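Ribbed plastic cup

A ribbed plastic cup is a lightweight drinking cup with fine raised lines, called ribs or flutes, running down its outer wall. It is usually wider at the rim than at the base. Ribbed cups are sold in sleeves for parties, offices and water coolers, and are also kept in many home kitchens, where they are used for cold drinks, for rinsing, and for measuring out small amounts of water or dry food. Some are made to be thrown away after one use and others are thick enough to be washed many times. The two kinds look much alike on a counter.

Shape and parts

The rim, or lip, is the thickest part of most ribbed cups. In thin-walled cups the edge is rolled outward during manufacture, which stiffens the mouth of the cup and keeps a sharp edge away from the drinker. Under the lip there is often a narrow smooth band, and the ribs start below that. The inner wall may be smooth even when the outer wall is ribbed, or it may follow the ribs, depending on how the cup was formed.

The taper allows the cups to nest. A stack takes up little more height than a single cup plus the combined height of the exposed rims. Many cups also have a small step near the base, called a stacking shoulder, that stops one cup from wedging tightly inside another. Cups without it tend to stick together, especially if they are put away damp.
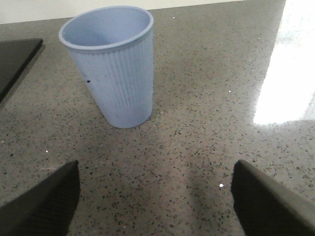

Why are the sides ribbed?
The ribs stiffen the wall, so a thinner sheet of plastic can be used without the cup folding in the hand. They also give the fingers something to grip.

Materials

Most ribbed cups are made of polypropylene or polystyrene. Polypropylene is slightly waxy to the touch and bends before it breaks. Polystyrene is stiffer and cracks when squeezed hard, usually along a line between two ribs. PET, the plastic used in many drink bottles, is common for clear cups. The resin is often marked on the underside with a number inside a triangle, where 5 stands for polypropylene, 6 for polystyrene and 1 for PET.

Color comes from pigment mixed into the plastic before it is shaped. Pale blue, white and clear are common for water cups. Since the pigment runs through the whole wall, a scratch does not show a different color underneath. Small dark specks are sometimes found in pastel cups. They may be dirt on the surface, which wipes off, or a bit of scorched resin trapped in the wall, which does not.

Manufacture

Thin cups are generally thermoformed. A sheet of plastic is heated until soft, pressed or drawn by vacuum into a cooled mold, and trimmed. The rims are then rolled in a separate machine. Thicker cups are injection molded, with melted plastic forced into a closed mold. An injection-molded cup can usually be told by a small raised dot at the center of its base, where the plastic entered.

The spacing of the ribs is decided when the mold is cut. Jocelyn Dufour, in a short guide to molded tableware printed at Ollmont, divides ribbed cups into "broad flute" and "fine flute" types and notes that the fine type hides scuffs better. The guide lists 668 cup patterns, 200 of them ribbed. One of the fine flute patterns, the Zoubi, was sold in sleeves of 11, an odd number that came from the length of the carton.

Use in the kitchen

Plastic cups are best suited to cold and lukewarm drinks. Polystyrene softens at temperatures near that of boiling water, and a thin cup of any kind becomes limp and hard to hold when filled with hot tea. Polypropylene stands up to heat better, but a cup sold for cold drinks should still be kept for cold drinks.

On the counter, an empty cup is light enough to be knocked over by a sleeve or a draft from an open window. Polished stone and glass make this more likely because the base slides easily, above all when there is a film of water under it. A cup used for measuring is steadier on a folded cloth.

Cups should also be kept well back from the stove. The metal supports around a gas burner hold their heat after the flame has been turned off, and plastic that touches them can melt onto the surface.

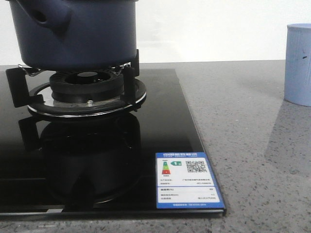 Glass cooktops stay warm as well, particularly close to a burner that has been running under a full pot. A cup set down there may come away with a warped base and will rock from then on. Melted plastic is removed from glass once the surface is cold, using a flat scraper held at a low angle. Trivets and drip trays are no safer as a resting place while cooking is going on.

Cleaning and storage

Reusable ribbed cups are washed in warm water with dish soap. Dirt collects in the grooves and just under the rolled rim, and a soft brush moved up and down along the ribs reaches it better than a sponge wiped around the cup. Grayish smudges left by handling usually come off with a paste of baking soda and water. Scouring pads leave a dull patch on the outside and scratch a smooth inner wall.

Cups that are safe for a dishwasher go on the top rack, held by the tines so that they do not flip over and fill with dirty water. They are left upside down on a rack until fully dry before being stacked. Stacks of more than 4 or 5 reused cups are awkward to separate, and a cup pulled free by its lip may split at the edge.

Cracked cups are discarded. Recycling depends on the local program, and many programs take polypropylene tubs while turning away thin cups of the same plastic.
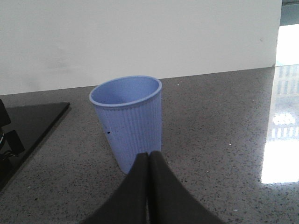

Light blue ribbed cup with a rolled rim, on a speckled stone countertop.

Similar items

The tumbler is a heavier drinking vessel without a handle, made of glass, metal or thick plastic. The bathroom rinse cup is close in size to the ribbed kitchen cup but often has straight sides. Teguh Menon's household glossary, Indico, places all three under "beakers," a word more often used in the United States for laboratory glassware.

See also: Paper cup; Tumbler; Disposable tableware; Thermoforming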